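Visit to the Ovness works, Sokside

The Ovness site at Sokside makes folding storage boxes, document cases and lidded trays, most of them for archives and small museums. Visits are held each May in groups of no more than seven. Ours began at 9.30 in the goods entrance, where we signed in, put on overshoes and were given a one-page plan of the ground floor.

Dušan Dimitrov, who runs the cutting hall, took the first half. Board arrives on pallets and is left to stand before anything is done to it. He gave the waiting period as 73 hours, a figure he inherited and has never seen fit to round down. The store is kept at a steady humidity and the readings are written on a card by the door. Sheets that come in bowed are turned over and left under weight. If they have not flattened by the end of the wait they go to the offcut rack and become dividers.

The cutting hall has two flatbed cutters and an older platen press. The flatbeds handle short runs and anything with an odd outline. The platen press, which the staff call Yan, takes a steel rule die and is used for any order above 100 pieces. Changing the die takes most of a tea break. We watched a run of case blanks go through. Each sheet is cut and creased in the same stroke, and the waste is pushed out by hand at a bench alongside.

Creasing took up more of the talk than I had expected. A crease that is too shallow makes the outer layer split when the panel is folded, and one that is too deep leaves a weak hinge. The setting depends on the thickness of the board, the direction of the grain and the surface covering. Dušan keeps a folder of test strips, each with its setting pencilled on the back, and matches new stock to the nearest strip before the first cut. He folded several for us, with the grain and across it. The ones folded across the grain had a rougher line along the outside of the bend, easily felt with a fingernail.

After a break we went up to finishing with Fuad Gudeta. The current large order is the Kusis case, 4000 pieces for one customer, and it occupied most of the benches. The case is a single blank with a lid flap, closed by a small metal catch. Corners are rounded on a hand-operated punch before folding. Fuad prefers to do this while the blank is flat – a folded panel moves under the punch and the radius comes out uneven.

Checks at this stage are simple. The fold is opened and closed, the long edges are sighted against a steel rule, and any fitting is pressed with a thumb to see whether it shifts. Marks on the surface are judged at arm's length under the bench lamp. Pale colours give the most trouble, as a scuff that would pass on grey or dark green shows up at once. Fuad said that a reject for colour or surface is usually cut down for samples, and a reject for a split fold is pulped.

I asked about the choice between a clip and a tuck-in flap. A clip holds better on a case that is opened every day, but it adds thickness and will press into whatever is stacked on top. For flat storage on shelves the works recommends the tuck-in flap. Both can be had on the same blank, and the price difference was given as small without being stated.

Practical points: the stairs to finishing are steep and there is no lift on that side. Photography is allowed upstairs but not in the cutting hall. Parking is on the river side of the building, and the gate closes at 4 o'clock. Sample packs can be collected at the end of the tour. Mine held offcuts in five thicknesses and a sheet of care notes, which advise wiping with a dry cloth only and storing panels flat until they are needed.
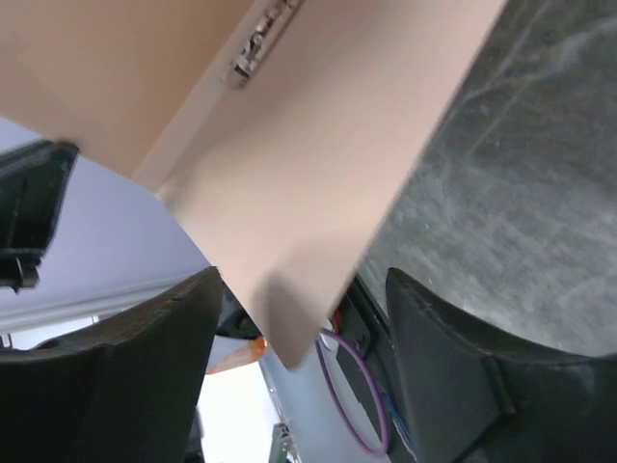

The care notes also give a contact for small orders, and Fuad confirmed that single blanks can be bought through it, creased or uncreased. I have asked for two of each in the heavier board.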